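Progress report, second period
October
Posted by the Bikico data collection group

We have reached 3,560 accepted examples, and I'm very happy to be able to open with that number! The plan we agreed with you asked for steady collection through the summer and a first training run before the end of this period. Both have happened. What follows is the longer version, with the parts that went well, the parts that went slowly, and what we'd like to do with the rest of the grant.

Collection

The two stations are both up and running, one in the Vutilari building and one at Ayaaba. Each has an arm, a gripper and a wrist camera, and an operator who drives the arm by hand through the task from start to finish. The software keeps the joint positions, the gripper opening and the camera stream, all on one clock. An example is accepted when the task is finished, the streams line up and the operator's notes are filled in.

We are working with five tasks: picking a cup from a rack, putting a lid on a tub, folding a dish towel once, sorting spoons from forks, and sliding a book back onto a shelf. The first two filled up fast. The towel was the slow one, and we spent much of August on it. Operators each had their own way of folding, which we wanted, but some of those ways brought the gripper in so low that the arm stopped itself for safety halfway through. We raised the work surface a little and padded it, and after that the towel sessions ran nearly as smoothly as the cup sessions. It was a great feeling to see that task move again.

The book task is still behind. The shelf at Ayaaba is deeper than the one at Vutilari, and the arm there has to reach further than is comfortable for the operator steering it. A shallower shelf has been ordered. Until it comes we're collecting book examples at Vutilari only, and we've marked them so that anyone using the set can see that they come from one place.

What the wrist camera sees

In the proposal we said we would look closely at the wrist view, and this has become the most interesting part of the work for me. The wrist camera is the one the learning system leans on in the last moments before contact, and it is also the one with the most trouble. It has a fixed focus. At arm's length it's sharp enough to read a label, but close up the detail washes out, and what is left is tone and a bit of color. We now pull stills from the recordings as part of the weekly check and look at them one at a time, and a fair number come out as little more than soft gray, a bit pinkish at one side and a bit green at the other.

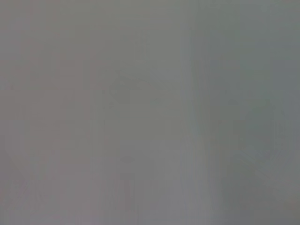

Pasine wrote back after the last check that blurred frames ought to stay in the set, on the grounds that the system will meet the same blur when it runs on its own and had better have met it before. We talked this over for most of a Tuesday. The other view in the group was that a frame with no edges in it teaches very little, and that too many of them could push the system toward ignoring the wrist camera completely. Both sides have a point, and we would much sooner test it than argue it.

So we have added a sharpness score to every frame. Nothing is deleted. The score sits next to the frame in the record, and whoever trains on the set can choose to keep everything, drop the softest frames, or give them less weight. Getting the score right took a couple of tries. The first version marked plain surfaces as blurred just for being plain, so a perfectly good view of a white tub lid scored terribly. The current version also looks at the frames before and after, and it agrees with our own eyes far more often. There are still disagreements on the towel, where a smooth stretch of cloth and an out-of-focus one look very much alike to it.

First training run

The first run used the cup and lid examples only. We trained the same model twice, once with every frame kept and once with the softest frames given less weight, and then let each one try the tasks at Vutilari. Both could do the cup! Watching the arm go to the rack by itself, slow down, close and lift was the best afternoon we've had on this project. The lid was harder for both. They found the tub without much trouble and then pressed down off center, and the lid popped up on the far side.

I don't want to say yet which of the two versions is better. They failed in different ways, and we haven't done enough trials to be sure that the difference is real. The version with all frames kept tended to hesitate close to the object. The other moved in more firmly but missed a little wider when it did miss. We'll repeat the comparison with more trials and with the towel included, and you'll have the results in the next report whichever way they fall.

Operators and records

The operators have become very good at this. New people now get a short practice session without recording, then a session where the recordings are reviewed with them the same day. That same-day review has helped more than anything else we tried. Small habits, like bumping the rack on the way out or starting to move before the recording light is on, get fixed before they spread through a whole week of data.

We also changed the note form. It used to be a free text box and people wrote very little in it. Now there's a short set of choices (clean run, regrasp, slip, stopped and resumed) with room for a comment underneath. Regrasps and slips are kept as long as the task ends well. They show the system how to recover, and we would like more of them.

Problems and delays

Clock drift between the arm and the camera at Ayaaba cost us several sessions in July. The recordings looked fine until we played them back and saw the gripper closing before it reached the cup. Those sessions have been left out of the total above. The stations now run a clock check at the start of every session and refuse to record if it fails. Storage was also tighter than planned, and older recordings have been moved to slower disks. They remain available but take a while to load.

Spending is in line with the plan apart from the new shelf and the extra disks, and both fit inside the equipment line.

Next period

Book collection restarts at Ayaaba when the shelf arrives. We want to try a camera with a closer focus on one of the stations while leaving the other as it is, which would give us matched examples of the same task with two kinds of wrist view. The loan has been agreed and the mount is being printed now. We would also like to let each station's operators swap places for a while, to find out how much of the difference between the two sets comes from the room and how much from the hands.

One request from our side: the current agreement lets us share the set with partners only after the final report. If an early release of the cup and lid examples is possible, with the sharpness scores attached, we'd love to do it. Please let us know before the next planning call so that we can get the files and the notes for users ready.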